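Anyone making money with a coffee subscription box on Plurkix?

gukel_roasts
May 4, 2019

Thinking of moving my small roasting business over to a monthly box model. Right now I sell bags one at a time and it's slow. 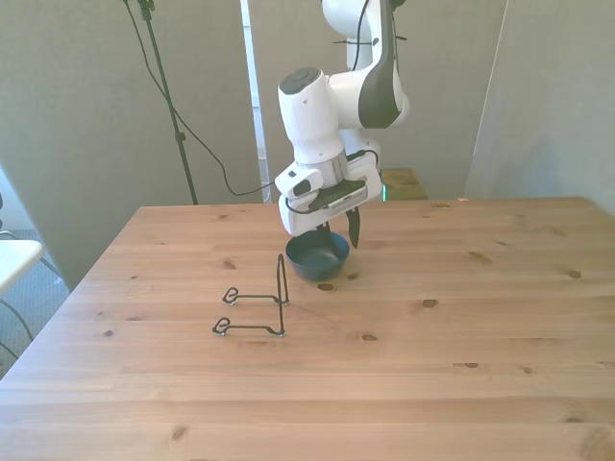
The course I've been looking at (the Umar one, you've all seen the ads) says you need 1,000 subscribers to quit your day job and that you can get there by October if you run their ad plan. Course costs $2,595. I have 60 repeat customers on my list. Has anyone here done it? I'm not sold, I just want to hear from people who don't get paid for the link.

tinbox44
Keep your money. Ask them what the cancel rate is after month three and watch how fast the reply gets vague. I asked twice and got a coupon.

mapleandrye
I took it. It's not a scam, it's just padded. The part on shipping zones saved me real cash. The ad part was old when I bought it.

tinbox44
Saved you more than $2,595?

mapleandrye
No. Not yet anyway.

parcel_dad
What does the box cost to pack and send? Everybody posts subscriber numbers and never the margin. I ran a hot sauce box for 16 months and had plenty of subscribers. Postage went up, the jars kept breaking, and I was paying people to eat my sauce.

gukel_roasts
Coffee doesn't break, at least. I'd be charging $16 plus shipping. Haven't priced the boxes, I was going to reuse the mailers I have.

parcel_dad
Price them before you do anything else. And don't believe the Plurkix fee calculator, it leaves out the card fees on failed payments and retries.

alarcon_st_goods
Disagree with the doom here. We're a two-person shop in Alarcón, and the box is the only part of our sales I can plan around. You don't need 1,000 of anything. Email your 60 people and ask them to prepay for three months. If ten say yes you've got something.

tinbox44
Ten friends saying yes isn't a business either. Do they stay once the discount ends?

alarcon_st_goods
Most of ours did. We never gave a discount, so that might be why.

mapleandrye
The prepay idea is lesson two of the course, by the way

tinbox44
Great, so now he's got lesson two for free.

gukel_roasts
OK, holding off on the course. I'll write to the list this week with no discount and see who bites. Still don't see how anyone gets to 1,000 by October on ads alone. If somebody has a screenshot of the payouts and not just the signups, I'd like to see it.

parcel_dad
You'll be waiting a while. What are you paying for green beans right now?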